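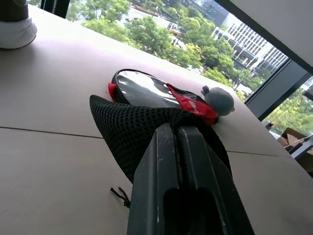
A mesh pouch and a glossy black case on the table at Gindham.

I'd barely got my coat off before my host, who packs kit bags for the Penner club trips, was telling me off for how I pack mine. "You've got everything loose, haven't you?" Guilty!

Her rule is simple enough: small things go in mesh, anything that scratches goes in a zipped case. She owns 40 pouches (I did ask) and swears by the drawstring sort. "Zips jam on a coach. A bit of cord never let me down."

And the soft toys? "Gaps," she said, very firmly. "You fill the gaps with something squashy."

We were still at it at 4, and I went home with two pouches and a list.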